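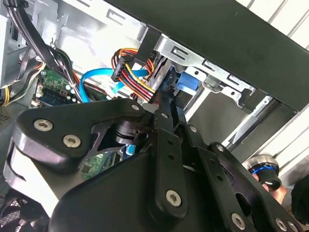

Frequently Asked Questions: Moving Your Blog to a New Domain

Updated Dec 2, 2022

We receive many questions from blog owners who want to change their domain name and are afraid to lose their readers from search. Karine Thibodeau collected the ones that come most often to our support mailbox, and the answers below are the same we give to the customers of Favier hosting. If your question is not in the list, please write to us with the old address and the new address of the blog.

Will I lose my position in the search results?

For some time, probably yes. A search engine must visit your old pages, find that they moved, visit the new pages and then decide again where to place them. During this period the positions go up and down, and it is normal. How long it takes depends mostly on the size of the blog and how often it was visited by crawlers before. A small blog with 39 posts is usually processed much faster than an archive with 3000 posts.

What is a 301 redirect and do I need it?

A 301 redirect is an answer from your server which says that a page has moved permanently to another address. Yes, you need it. Without it, the visitor who clicks an old link will see an error page, and the search engine will treat your new blog as a copy or as a completely new site.

Please do not use a 302 redirect for this purpose. It means that the move is temporary, and it can delay the change.

Can I redirect all the old pages to the new home page?

It is technically possible, but we ask you not to do it. A reader who searched for a bread recipe wants to see the bread recipe. If he arrives at the home page, he will most likely leave. Search engines also often treat such a redirect as a missing page, so the old post brings nothing to the new one. Each old address should lead to its own new address.

How do I prepare the list of redirects?

If the structure of your addresses stays the same and only the domain changes, one general rule is enough and you don't need a list. You find this rule in the control panel, under Domains, then Forwarding, with the option "Keep path" switched on.

If the structure changes too, you need a table with two columns. This is the order we recommend:

1. Export all addresses from your sitemap.
2. Add the addresses which receive visits according to your statistics but are not in the sitemap. There are always a few of them, for example old attachment pages.
3. Write the new address next to each one.
4. Upload the table in CSV format and press "Check".
5. Correct the lines marked in red and upload it again.

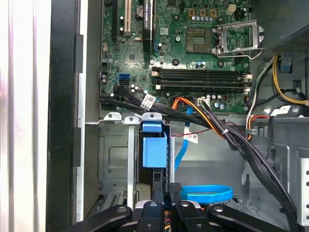 Is there a limit on the number of redirects?

On the Lambert plan you can have 248 single redirects. On the Privov plan there is no limit. General rules are not counted on any plan, so one rule which moves the whole blog does not use your quota.

I changed the domain and also the theme at the same time. Is it a problem?

It is not forbidden, but it makes everything more difficult to understand. If the traffic falls, you will not know if it is because of the move, the slower theme or the headings that disappeared from the new template. We suggest to move first, wait until the visits are stable, and change the design after that.

Should I delete the old domain after the move?

No. Keep it registered and keep the redirects working as long as you can, at minimum one year. Other websites link to your old address and many of them will never update the link. There is one more risk - when a domain expires, another person can register it and put there any content he wants, and your old readers will arrive at this content.

What should I do with the links inside my posts?

Change them to the new domain. The redirects will work also for internal links, but each redirect adds a small delay. In most blog systems you can do this with a search and replace in the database. Make a backup before you start. We had a customer who replaced the word "blog" instead of the complete address, and it took us one evening to restore the texts.

Do I have to tell the search engines about the move?

You should. Verify both the old and the new domain in the webmaster tools of the search engine, submit the new sitemap, and use the change of address function if it is offered. It does not replace the redirects.

My old pages are still in the results after 22 days. Is something wrong?

Not necessarily. Pages which are rarely visited by crawlers can stay in the results for months. First click on the result and look where you arrive. If you arrive at the correct new page, the redirect works and you only have to wait. If you see an error or the old page, check these points:

- the old domain still points to our servers
- the certificate of the old domain is valid, otherwise the browser shows a warning before the redirect
- the old robots.txt file does not block the crawlers
- the cache plugin was emptied after the change

The third point is the most common. Some people block the old site because they think it will disappear faster, but a crawler which is blocked cannot see the redirect.

Does the new name need to contain my keyword?

No. We would choose a name that is easy to say on the phone and easy to spell. The titles and the content of your posts have much more importance than a word in the domain.

What happens with my newsletter and my comments?

The comments are stored in the database of the blog and they move together with it. If you use an external comment service, you must change the address in its settings or the comments will look empty. For the newsletter, please check the sender address and the confirmation link. If you use the Trodent form plugin, open it once after the move and press "Save" so it takes the new domain.

Can you do the move for me?

Yes, if your blog is already hosted with us. Open a ticket with the subject "Domain move" and it will go to Glenys Birkett, who is responsible for migrations. We don't make moves in the last week of November, when most of our shops have their sales and we keep the servers without changes. Tickets sent in this week are answered in the order they arrived.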